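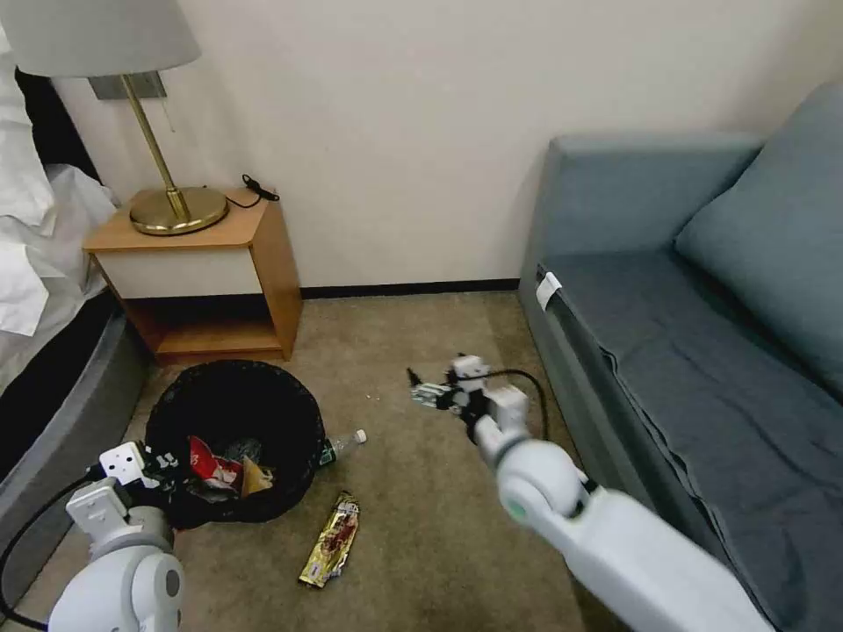
Guest Rooms: A Word About Wrappers, Bottles and Bedside Bins

First of all, a very big thank you to everybody who helped turn over the guest rooms at Grumis House after the June choir weekend. We had a full house, the singing was wonderful (I am told you could hear the altos from the parking lot), and by Sunday lunch we had the usual trail of snack papers to show for it. Singers do get hungry between rehearsals, and I would never want to discourage a candy bar at bedtime!

Still, Fionnuala Horgan and I sat down afterward with a pot of tea and talked over how we do the rooms, and we would like everyone on the turnover list to try things in the same order this summer. Please start with the floor beside the bed. It is so tempting to go straight for the sheets, but once the bedding is down on the carpet you can lose a foil wrapper underneath it and not meet it again until the vacuum does. So wrappers first, into the wastebasket by the nightstand, and then the bottles.

Plastic water bottles are the one thing we would like kept out of the bedroom baskets. Stand them in the hallway crate with their caps on, and Abbas Ahmadpour will take them over to the recycling with the kitchen ones. If a bottle still has water in it, the bathroom sink is the place for that, please - we have had one soggy bag already this year and it went all the way down the back stairs.

After that, look along the open shelf of the nightstand, where reading glasses and sheet music like to hide, and then up on top around the lamp. Cords and chargers left behind go in an envelope with the room name on it, and the envelope goes to Yareli Ochoa at the front desk. She still has three from last fall, by the way, so if you are missing one, do ask her. A quick wipe of the lamp base with a dry cloth is plenty.

Crumbs come last. The beige carpet in the upstairs rooms shows every speck, and a slow pass with the vacuum does much better than two fast ones. Niloufar Shokri has bought 200 new liners for the baskets, and they are in the linen closet on the second shelf, behind the spare pillows. Fold the edge well over the rim or they slide down.

Our next big weekend is the Kekana family reunion, and we could use two more pairs of hands on the upstairs floor. There will be coffee, and Fionnuala has promised her plum cake. Leave your name with Yareli, or just catch me in the hall.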